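Oluwaseun Babalola recorded the first Brurnis album in a rented room in Imham, with one microphone and a borrowed organ. For the second one, "Trullham," he wanted more people in the room.

"I was tired to hear only myself," he says. "A song needs somebody who disagrees with it."

So he called 4 musicians and gave them 12 songs without any arrangements. The drummer, Dumitrescu, asked him to throw away the slow ones. He kept five of them anyway. 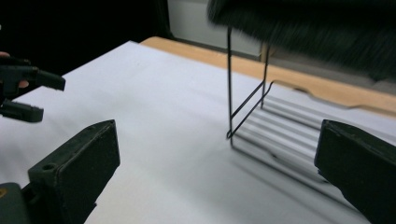 Why did he sing the whole record in a lower voice than before?

He had a cold during the first demos, and afterwards he liked how the words sounded. "I could hear my father in it," he says. "When I tried the high voice again, it was like I am asking for something."

The album comes out in October. Before this he wants to play it in small places, in the order of the record, with the organ again. He is still looking for a van which can carry it.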